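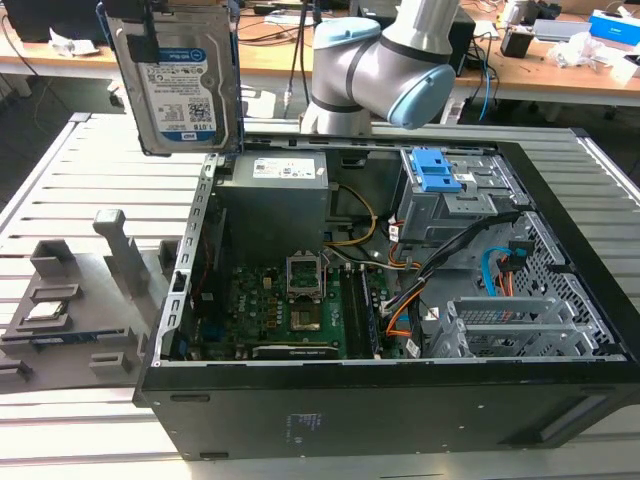

So what does a robot do when it drops a part halfway through a job? Ours kept right on going as if it was still holding it, and that is how I spent most of my Friday.

We've been teaching the Clidard cell to take old desktop computers apart and put them back together. Memory goes out, memory goes in, repeat until somebody gets hungry. It got through 200 cycles without a hiccup and I was feeling pretty proud of it, I'll admit.

Then on cycle 347 the grip slipped. The arm carried nothing at all over to the slot, pushed down on nothing, logged a success and went back for the next one. The memory stick was lying inside the case the whole time — right where the next move was going to press. 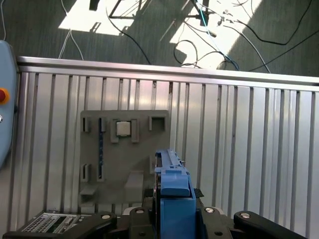

I hit the stop about 2 seconds before it would have come down on the board. My heart was going like a drum! The log said everything was fine, bless it.

The cause was my own doing. I'd loosened the grip check back in February when it was giving us false alarms, and I never set it back. The folks at Plutstead had even warned me about that setting.

It's back where it belongs now, and the arm has to feel something between its fingers before it's allowed to move on. Slower, but I'm sleeping better. Please go look at your own settings tonight, friends.

Print this thread | E-mail this thread

Comments (3)

wekby_fan: We had the same thing, only ours bent a slot. Glad you were close to the button.

Osagie Repairs: How much slower is it with the check on?

tinbench: Going to check mine right now, thank you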